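Terkden Service Desk
Ticket 355: Folding sessions not counting toward shift totals
Opened by: Vlasta Vlachou, linen team lead, Holtberg guest house
Assigned to: Kwabena Ansah, Terkden support
Priority: normal, raised to high in January
Status: resolved, one item left open

Vlasta Vlachou, 7:40 am

Good morning, and I hope I'm writing to the right place, because last time I wrote to the Dovent address and it bounced back to me twice. I look after the linen team at Holtberg. As you know, we do the rooms the way we always have, and since the fall we've also been recording part of the work with the hand grippers, so that the Vidmar folding station in the laundry can be taught from how our people do it.

The trouble is with the counts. Each housekeeper on gripper duty is supposed to get credit for her recorded folds, and that credit comes off her room quota for the day. The target is 300 accepted folds a week for the team. Last week my people came in well over that by their own tally sheets, and your dashboard shows us at less than half. Two of them ended up doing their full set of rooms on top of the recording, and I had a very unhappy break room, which I can't say I blame them for.

Could you please look at where the folds are going? I have the paper tallies if they help.

Kwabena Ansah, 9:05 am

Good morning Vlasta, and yes, this is exactly the right place. I'm sorry about the bounced mail, I'll ask the Dovent side to put a forward on that address.

Thank you for keeping paper tallies. Please do send them. I've pulled up your team's uploads for the last two weeks and I can see that the files did reach us. Nothing is missing at the upload stage. What I see instead is a large pile of sessions marked "incomplete" by the automatic check, and incomplete sessions don't go to the quota system at all. They just sit there. So the work was received and then not credited, and I understand why people are upset.

Before I go further, can you tell me:

Which firmware shows on the small screen when you dock the grippers?
Were the sessions recorded in the laundry, on the folding table, or up in the rooms?
Does the gripper buzz once or twice when a fold is finished?

Vlasta Vlachou, 10:30 am

Firmware says 6 on all of them. It used to say 5, and I believe it changed by itself over a weekend.

As for where, it's both. We started out at the table, but people asked to record in the rooms, on the bed, and I said yes. I should explain that. At the table you stand in one spot with your back to everybody and fold the same thing over and over, and my older colleagues said their shoulders were worse after an hour of it than after a morning of rooms. In a room they can move around the bed the way they're used to. They also like the company of the second person. I thought it was a good change and I still think so, and I'd be sorry to have to take it away from them for the sake of a counter.

The buzz: once at the start, and then in the rooms mostly nothing at the end. At the table, twice. I only learned that this morning by asking around. Everyone had assumed it was the battery.

Kwabena Ansah, 11:15 am

That's very helpful, especially the buzz. Two buzzes at the end means the gripper believes the fold is closed. No buzz means it's still waiting, and when the session is stopped it gets filed as incomplete.

Version 6 added a check for the edge of the work surface. On the folding table that edge is straight and plain, and the check is happy. On a bed I suspect it's getting lost. Please don't move anybody back to the table yet. I'd like to try these first, in this order:

1. Dock one gripper, hold the side button until the light goes white, and let it restart fully before undocking.
2. Wipe the rubber pads with the dry cloth from the kit. No spray, please, even the mild one.
3. Record a few folds on a bed, with a cloth in a plain color.
4. Write down the time of each fold and whether it buzzed.

Vlasta Vlachou, 2:20 pm

Done, all of it. I did the recording myself so that I wouldn't be taking anybody's time from their rooms, and I must say I have new respect for the ones who do it for a whole hour. You have to think about your own hands, which I hadn't done in twenty years of folding!

Results:

1:32 pm, plain gray cloth on plain white bedspread, two buzzes
1:36 pm, same again, two buzzes
1:41 pm, gray cloth on the rose blanket, no buzz
1:47 pm, gray cloth on the rose blanket, no buzz
1:52 pm, gray cloth on the rose blanket with the cloth pulled closer to me, two buzzes

So it can work on the flowered blankets, only I couldn't tell you what I did differently the last time, other than how much of the cloth was over the side. Most of our family rooms have patterned blankets. Guests write to us about how homey they are, so I can't very well swap them out.

Kwabena Ansah, 3:10 pm

This is a beautiful test, thank you. I wish everybody wrote down the minutes.

I went through the rejected files from your family rooms and I'm attaching a still from one of them. I'd like you to have it for showing the team, so that they can see for themselves it had nothing to do with how well they were folding.

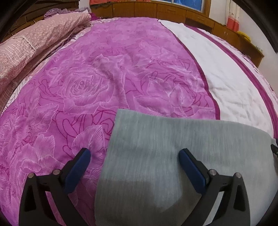 Attachment 1: gray cloth on the rose-print blanket, right corner draped over the curved edge of the bed.

What the check wants is one clear outline for the surface and one for the cloth. With the cloth hanging over the edge at the right, the two outlines run together, and then there are the big roses and the stripes along the white part, which it can also take for edges. The cloth is perfectly clear to you and me. The check is simply too strict for a real bed, and it was tuned on tables.

I've turned the surface check off for your site as of this afternoon. You don't need to install anything, but each gripper has to be docked once for the change to reach it. Until you've docked all of them, please ask people to keep the whole cloth on top of the bed if they can manage it comfortably.

I'm also rerunning the old sessions without that check. That will take until tomorrow morning.

Vlasta Vlachou, 3:45 pm

I've shown it around and there was a good deal of relief. One of my colleagues had been practicing at home on her kitchen chair because she was convinced she was too slow for the machine. I was rather cross to hear it, at the machine and at myself for not asking sooner.

All the grippers are docked now. May I ask two more things while I have you? First, when the old sessions are counted, does the credit go back to the people who lost it, or only to the team total? And second, can the dashboard tell us the same day when sessions are being rejected? My people agreed to this work on the understanding that it would come off their rooms. When it doesn't, and we find out a week later, it's very hard for me to keep asking them nicely.

Kwabena Ansah, 8:50 am, next morning

Good morning! The rerun is finished. Your team is now at 355 accepted folds for the week in question, against the target of 300. There are 3 sessions that I couldn't rescue because the recording stops before the cloth is let go. I've credited those by hand from your paper tallies.

To your first question, the credit goes to each person. It'll show in the quota system as an adjustment with this ticket number beside it. How those hours are given back, as lighter days or some other way, is for Holtberg to settle with the team, but the figures they need will be there.

To your second, there's no same-day alert at the moment. I've written it up as a request and quoted what you said about finding out a week later, because I thought you put it better than I would. I can't promise a month for it. In the meantime I've set up a plain email to you at the end of each shift, with accepted and rejected sessions side by side.

Vlasta Vlachou, 4:30 pm

First email came through, all accepted, and every fold in the family rooms buzzed twice today. We've agreed on lighter days for the ones who were shorted, starting with the two who did their full rooms.

Please keep the alert request open. The rest you may close from my side, with thanks from all of us in the linen room.

Kwabena Ansah, 4:42 pm

Closing the count issue as resolved. Cause: surface check in version 6 rejecting sessions recorded on beds. Fix: check disabled for the site, old sessions rerun, credits adjusted per person.

Left open: same-day alert for rejected sessions. Vlasta stays on copy.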